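Travail & Société | Reportage

Mai - par Maite Olmedo

Chez Flornton, le café est mauvais et la machine qui le sert tombe en panne avec une régularité que les ingénieurs lui envient. C'est pourtant devant elle que se tiennent les vraies réunions, celles où l'on apprend que la ligne 2 va changer, que Bekham a encore repoussé sa livraison, et que les robots, cette fois, c'est pour l'automne. On l'avait déjà dit l'automne dernier.

L'atelier prépare des coffrets pour Thaler : des plateaux à garnir, à vérifier, à fermer. Il en sort 2 157 les bons jours. La direction en voudrait 2 785 et le chiffre, affiché près des vestiaires, a fini par faire partie du décor, au même titre que l'extincteur. Pour combler l'écart, on a choisi d'apprendre le métier à des bras mécaniques. Restait à trouver un professeur.

Ce fut Salamatu Osei, puis onze autres. Ils sont 12 désormais à passer une partie de leur poste dans une petite salle blanche, autrefois réservée aux archives, où l'on enfile un gant bardé d'électronique avant de refaire, en un peu plus lent, ce que l'on faisait très bien de l'autre côté de la cloison. Le système s'appelle Skindent, nom que l'atelier prononce de plusieurs manières, dont une seule est polie.

« Au début, je me tenais droite comme chez le photographe, raconte Salamatu Osei. Puis on m'a expliqué que la machine copiait tout, les hésitations aussi. Alors j'ai hésité avec application. »

Chaque geste est à refaire 300 fois, et l'on découvre à cette occasion que l'on ne sait pas très bien comment on s'y prend. Pose-t-on la main à plat avant de saisir, ou pendant ? Les anciens se disputent là-dessus à la cantine avec un sérieux de théologiens. Kojo Ackah, chef d'équipe, y voit le seul bénéfice indiscutable de l'opération : en vingt ans de maison, dit-il, on ne lui avait jamais demandé comment il travaillait, seulement combien.

La prime de séance existe, elle est modeste. La fiche de poste, elle, n'a pas bougé, et le mot « démonstrateur » n'y figure nulle part. Aux questions sur la suite, on répond « montée en compétences » - celle de qui, la note de service ne le précise pas.

En attendant, on enfile la manche noire, on sangle le boîtier au poignet, on vérifie que le petit cube à damiers tient bien sur le dos de la main, et l'on avance les doigts vers le plateau rouge.
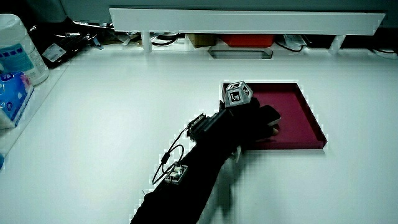

Tarun Dixit, lui, juge que l'on s'inquiète à l'envers : le robot prendra peut-être les coffrets, mais il faudra bien quelqu'un pour lui montrer le modèle suivant, et Thaler en change à chaque saison. Il réclame simplement que ce quelqu'un soit payé comme un formateur, « avec le bulletin de salaire qui va avec », et que ce soit écrit avant l'automne.

La demande a été transmise. Elle attend une réponse de l'étage, où l'on étudie aussi le remplacement de la machine à café.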